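Sorting clothes before the move

My sister Jolanta asked me to write down how I pack, so I write it here and she can read it on the train. I am moving to Brekedville at the end of January, to a room that is smaller than the one I have now. The landlord there, Mr. Maihi, told me the closet has only 40 hangers and no shelf, so I must be strict with myself.

First I take everything out of the wardrobe and put it on the bed, a few pieces at one time. I tried before to do all of it at once and I was sleeping on the sofa that night. Now I do one small group, I decide, I fold, and then I bring the next group. For one group I give myself up to 60 minutes, with tea.

The difficult pieces are the warm ones. They take a lot of place in the suitcase and I wear them maybe 3 times in a winter. My friend Arūnas says to roll them very tight, but I find that rolled sweaters come out with lines which stay for days. I fold them flat, and I put the thin things inside the sleeves. Denim goes at the bottom, near the wheels.
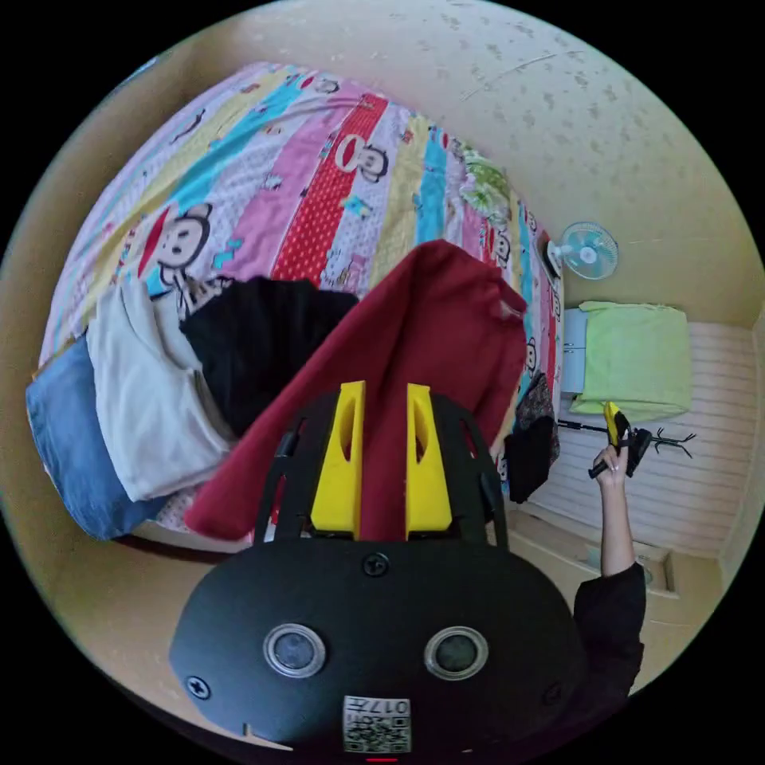

Dark red, black, white and denim on the monkey quilt.

The quilt goes last, on the moving day. It is too childish for me, I know, but the colors make the morning easier and I will not give it away. I still need to find a bag which is big enough. Flynn offered me two from his camping time, and I will check tonight if the zippers close.

Next I do the shoes. I am a little afraid of the shoes.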